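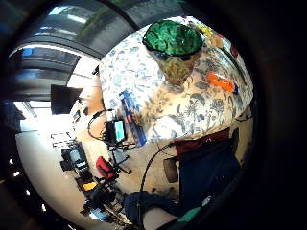

Hustar opens its Jevarari drink workshop to walk-in guests this September

I'm Lenuța Neagu, and I run the Jevarari workshop for Hustar. After two seasons of private bookings (and a lot of emails asking when the rest of you could come), we're opening the doors to everyone!

You'll sit down with us, pick your herbs and fruit, and mix your own cordial to take home. There are 27 recipes in the book this year, from plain lemon and mint to my grandmother's elderflower, and you can swap things around as much as you like. I usually do. Our friends at Demunari are supplying the syrups and Ackah is printing the recipe cards.

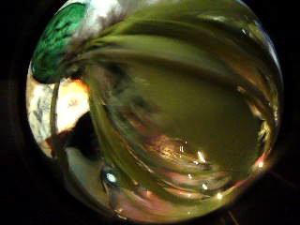 Pale yellow-green liquid in a big glass vessel, seen close up.

Each guest goes home with a 300 ml bottle, and we can welcome up to 300 people over the month, so there's room for families and for groups of friends who want a table together. Kids are welcome with a grown-up. None of the recipes have alcohol in them.

Sessions start at 4 p.m. and run until early evening. Wear something you don't mind getting sticky! Walk-ins are fine, but bigger groups should let us know ahead of time.

Press contact: Lenuța Neagu, Hustar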